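Clothes on the bed: staging area or slow-moving disaster?
Forum: Home & Laundry > Bedrooms

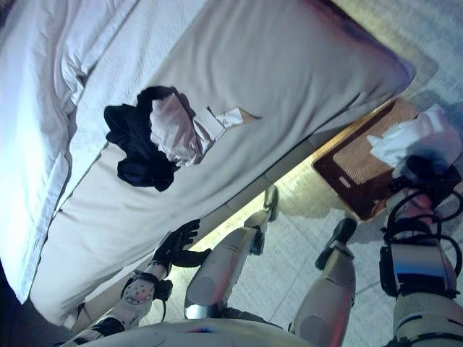
takacs_k
Posted 8:12 pm

Settle something for our household. I fold on the bed. I have always folded on the bed. The duvet gets shoved to one side, clothes go in the middle of the sheet, I work through them, they go away. It's a good height and it's the biggest flat surface we own.

My wife says the bed is where laundry goes to be forgotten, and that a dark thing and a white thing in the same heap is a crime on top. I say once they're clean they can lie wherever they like. She has suggested a folding table. I have suggested that a folding table is a bed with worse pillows.

Opinions, please. Kristóf, for the defence.

greyflannel
Posted 8:31 pm

Bed, every time. The trick is that you can't go to sleep until it's done, so it gets done.

menon_road
Posted 8:40 pm

greyflannel, you have more character than I do. I move the pile to the chair at bedtime and back to the bed in the morning. Some of my jumpers have travelled further than I have this year.

Hajnalka Pálfi
Posted 8:58 pm

I'm with your wife. My objection is lint. A pale sheet under a black top will give you fuzz on one and dark specks on the other, and you'll spend longer with the roller than you did folding. If you must use the bed, put an old flat sheet or a big towel down first and shake it out the window afterwards.

Also fold the duvet right back to the foot. Bunched along one side it slides, and then you're folding in a valley.

takacs_k
Posted 9:04 pm

I like the valley. It stops the socks rolling off.

Hajnalka Pálfi
Posted 9:06 pm

Socks don't roll, Kristóf.

oldmate_dumar
Posted 9:22 pm

Mine do.

On the colour question: dark and white together is fine if they're both dry and the dark one has been through the wash a few times. New black jeans still a bit damp on a white shirt, that's how I came to own a light blue shirt. I wear it to the tip.

quiltandkettle
Posted 9:45 pm

Nobody has mentioned creases, which for me is the whole argument. It's not where you put them, it's how long they sit. Anything crumpled under something else for an evening is going to need the iron. I lay things out flat the minute they come off the line, biggest on the bottom, and fold from the top down. Small stuff goes in a tray on the floor so it doesn't get lost in the bedding.

I did buy a folding table, a Grivier, secondhand. Lovely thing. It lives behind the wardrobe and I fold on the bed.

menon_road
Posted 9:51 pm

This is the most convincing product review I've read all May.

greyflannel
Posted 10:10 pm

Disagree with quilt on biggest at the bottom. Do the big things first and they're out of the way. If they're at the bottom you're digging for them at the exact moment you've lost interest.

quiltandkettle
Posted 10:17 pm

If you lose interest before the towels you've got other problems.

Hajnalka Pálfi
Posted 10:25 pm

Could I put in a word for a wide board? I have a Vakska one that lies across the top of the dresser. Standing height, no lint, and it's too small to leave a pile on, so you can't put it off. I've had it 8 years and the only thing wrong with it is the cat.

oldmate_dumar
Posted 10:33 pm

Mattress height is my issue with the bed, for what it's worth. Ours is low and my back gives out by the second pillowcase. I kneel on the carpet now, like I'm praying for matching socks.

takacs_k
Posted 10:48 pm

Right, I've read this out to the other party. We have agreed on the old sheet underneath, the duvet folded to the foot (under protest), and no heaps left past dinner. The table is off the list. She wants to know whether the Vakska board comes in a longer size, so perhaps I haven't won as much as I thought.

Hajnalka Pálfi
Posted 10:52 pm

It does. Measure the dresser first.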